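Home Contents Abstract Full text Figures References Next

4. Warm light on pale surfaces

4.1 Why gloss matters

Most of us would say that a white surface is white and leave it there. We are happy to report that the story is much richer than that. The pale surfaces of an ordinary room borrow colour from whatever is bright nearby, and how they borrow it depends a great deal on their finish. In this section we look at what people see when they are asked to judge a white or near-white surface in warm light, and why their answers differ so much between glossy and matt samples (Figure 3).
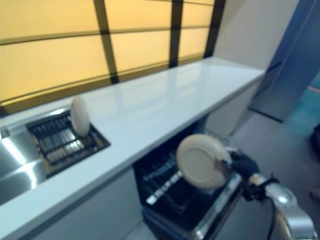
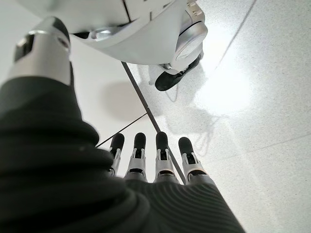 Figure 3. Backlit wall panel meeting a long white countertop (first); pale speckled floor beneath a robotic hand (second).

Colour borrowing comes in two forms, and it helps to keep them apart from the start. The first is the even tint that a coloured light gives to everything it falls on, whatever the finish. The second is the mirror-like patch that forms on a smooth surface and stays in its place only as long as the viewer does. The white countertop in Figure 3 shows the second form nicely: its glossy top carries pale reflections of the yellow panel above it, paler than the panel itself, so that the eye has to settle whether the yellow belongs to the counter or to the wall. Adults with normal sight are very good at settling this. They tend to read the patch as a reflection and the surface as white, and they do it so quickly that many of our participants were surprised to be asked. A matt sample gives them much less to go on. Its tint is spread evenly, there is no patch with a shape to compare with its source, and the surface may simply be taken for cream.

4.2 Judgements from the 3 sites

We collected 1355 judgements at Zesthorpe, Davville and Suvside, all of them made in January, when there was little daylight to compete with the lamps. Of these, 587 were for glossy samples and the rest for matt ones. Each participant stood at a fixed mark, looked at a sample tile lying flat under a warm lamp, and chose the nearest match from the Mutiso card, a printed strip running from clean white through ivory to a definite yellow. They were asked for the colour of the tile "as if you had bought it", a wording we settled on after early trials in which some people matched the tile and others matched the light.

The difference between finishes was the clearest result in the whole study. With glossy tiles, people chose the white end of the card far more often, even when the part of the tile they were looking at sent a strongly yellow light to the eye. With matt tiles, the choices drifted towards ivory, and they drifted further the longer people looked. That last point delighted us, as we had expected the opposite. Given time, we thought, the eye would get used to the lamp and the tile would recover its whiteness. Some recovery did happen at Davville, where the walls were white and fully lit and people could glance at them. At Suvside, with darker walls and nothing white in view, there was hardly any.

Zesthorpe fell between the two, and its results were the most scattered. The room there is long and narrow, and the lamp lit one end of the bench more strongly than the other. We kept these judgements in the set. Real rooms are uneven, and a finding that only survives in an evenly lit booth would not be much use to anyone choosing a worktop or a wall paint.

4.3 The part played by edges

A reflection has edges, and we now think the edges do most of the work. Where a bright panel is crossed by dark bars, its reflection may carry some trace of them, and a pattern of that sort is hard to mistake for paint. Our own lamp had a plain round cover, so its reflection was a soft disc with little structure. To test the idea we laid a strip of black tape across the cover for a short run of trials at Davville. Matches for glossy tiles moved a little nearer to white. Matches for matt tiles did not move at all, just as the account predicts – the tape leaves no visible mark on a surface that scatters the light.

Moving the head has a similar effect. Participants were told to keep still, but several leaned in while making up their minds, and those who did so in front of a glossy tile tended to answer sooner. The patch slides as the viewer shifts and the tile stays where it is. It is a lovely, simple cue, and one that a photograph throws away. We would therefore be careful about carrying these results over to pictures of rooms in brochures or on screens.

4.4 Limits

All samples were viewed under a single type of lamp, set to 2000 lux at the tile. This is brighter than most homes, and dimmer light may well weaken the reflections that people relied on. We also used plain tiles throughout. Speckled and veined finishes are common on floors and worktops, and they bring a texture of their own that could either help people to find the true surface colour or muddle the edges of a reflection. We have begun trials with a fine grey speckle at Suvside, using the same card and the same wording, and will report them separately.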